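The town of Tiltstead held its election for mayor in February, when the roads were bad and only the stubborn could vote. Illia Polishchuk won with 33 votes, which surprised him, as he had spent the winter telling people he was running for the library board.

His first caller was Mrs. Kuzmenko from Fandell Road, who wanted the bridge fixed. He said he'd look into it. She said the last mayor had looked into it for 15 years and had finally fallen through it.

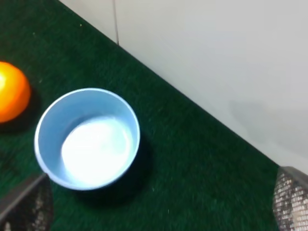
"Was he hurt?" Illia asked.

"Only politically," she said, and hung up.

He put on his coat and walked down to see the bridge — from the bank, at a distance he felt suited the office.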